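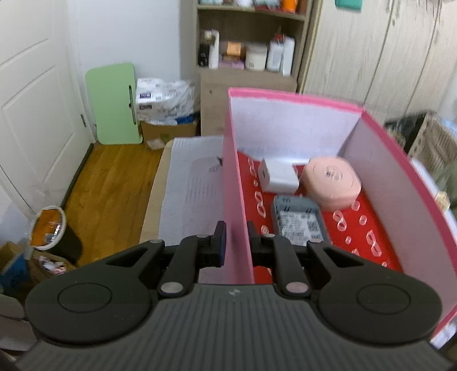 Open pink box in a small room

The Grerngate Hundred is a 100 km hill ride for touring cyclists, held each January out of the village of Mendside. I've ridden it four times and finished three, so take this entry as coming from a fan with cold feet.

Course

The route is one big loop with some 2,000 meters of climbing, most of it in the second half (of course). You leave Mendside on the old mill road, cross the river twice and then start up Thoroddsen, the long climb everyone talks about for weeks beforehand. It's 18 hairpins, and I still lose track of which one I'm on. After that comes a fast, bumpy drop to the control at Didosura, where you get your card stamped and eat as much soup as you can hold. The last stretch follows the valley home and is flat on paper — the headwind says otherwise.

History

Alina Matei came up with the ride after a winter of riding the same loop alone. The first edition drew 53 starters, and the route has changed only once, when a bridge closed and the finish moved to the school hall.

Rules

It isn't a race, and no finishing order is published. Riders need front and rear lights, mudguards and a spare tube, and they have to reach Didosura before the control shuts. Support cars aren't allowed. Tandems and trikes are welcome, and I once got dropped by a trike on the way down to the control!

See also

Audax riding
Winter cycling
Brevet cards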